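Rice, and why I finally gave in

I held out against rice cookers for years. My kitchen in Fernstead has one decent stretch of worktop and I guard it fiercely, so anything that only does one job has to fight for its place.
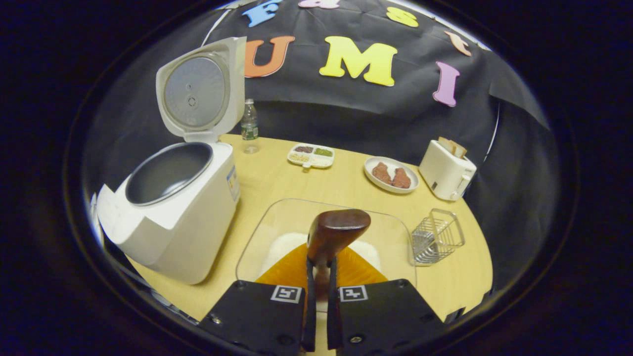

What changed my mind was the July supper club. I'd promised rice for 12, I had two pans going on a hob with one good ring, and I ended up with one lot of soup and one lot of gravel. Everyone ate it very politely (thank you, all of you) but I went home and sulked.

So I've been practising. First thing I learned - wash the rice properly! I used to wave it under the tap and call it done. Now I swish it in a bowl and change the water until it's nearly clear, and then let it sit for 15 minutes while I chop things. If it's brown rice I give it 45, or longer if I forget, and I usually forget.

Second thing is leaving it alone at the end. Switch off, lid on, 13 minutes by my kitchen timer, then fluff it with a fork. I did try ten and it was a bit claggy underneath.

I've mostly been buying the short grain from Ortuño, the little grocer's on the Bandstead road, next to the shoe repair place. They sell it loose, so bring a tub. The basmati there is good too, though it goes quickly and I've missed it twice now.

Leftovers I spread on a plate to cool fast, then straight in the fridge and fried the next day with an egg, spring onions and whatever's gone bendy in the drawer. My other half puts brown sauce on it and I've stopped arguing.

Next month it's lentils, and I'd love your recipes - the plainer the better, please. Drop me a line or leave them in the box by the hall door.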